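How to budget for a two-handed lifting robot (and still have money left for cables)

If your small furniture shop, care home or rental outfit has decided this is the year for a robot that can take one end of a table, well done, it's a lovely thing to plan for! I've now been through the process with Mircea Ene at Momholm, and we made enough mistakes on our first spreadsheet to fill a guide. So start with the job. Write down the single heaviest, longest, most awkward thing you want carried, and who will be on the other end.
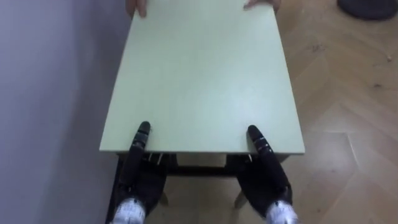
Should we price the robot first or the job first?
Price the job first. Time how long two people spend on it in a normal week and you'll know what you can sensibly spend, or whether hiring a machine for a season suits you better.

Step 1. Make three columns: buy once, pay every year, and pay when it breaks. The robot itself goes in the first. Servicing, software and insurance go in the second. Fingers, hand coverings and cables go in the third, and that column is the one we got badly wrong. We had put in 800 for the whole year and Saarela, our supplier, quoted 641 for one set of hand parts!

Step 2. Measure your room. A table takes up its own length, plus a person at one end and a robot at the other, plus space for both to step back. Add the cable runs and mark them on the plan in a bright colour. 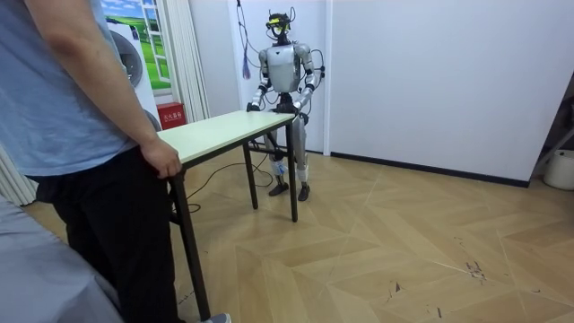 Momholm, October

We did our floor plan on squared paper with cut-out shapes and it was the most useful evening of the whole project. Allow for stands if you want to record your trials, and budget for those too (we forgot).

Step 3. Ask for a trial with your own furniture. Rukix and Saarela both agreed when we asked, and Welodent offered one for a fee that came off the price later. Bring the real table, legs and all.
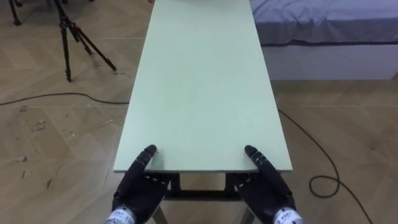 How many trial sessions should we ask for?
Five is a good number to put in your request. The first goes on setting up, and by the last one your own staff should be running things.

Step 4. Cost the people. Mircea set aside 11 hours of training for each member of staff, paid, and I'd copy that line straight into your own budget. Include whoever holds the far end, as they need to learn the timing as well.

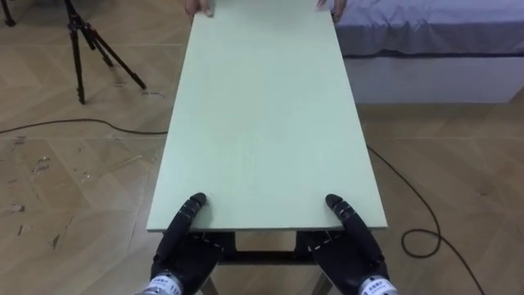

What belongs in the contract besides the price?
Get the delivery month, the reply time for faults, the price of spare hands and the cost of moving the robot to another site, all in writing.

Step 5. Put the three quotes side by side over the same number of years, then go back and ask each firm about its blank boxes. Ours came back fuller and, in one case, cheaper. Have fun with it, and take a tape measure to every meeting.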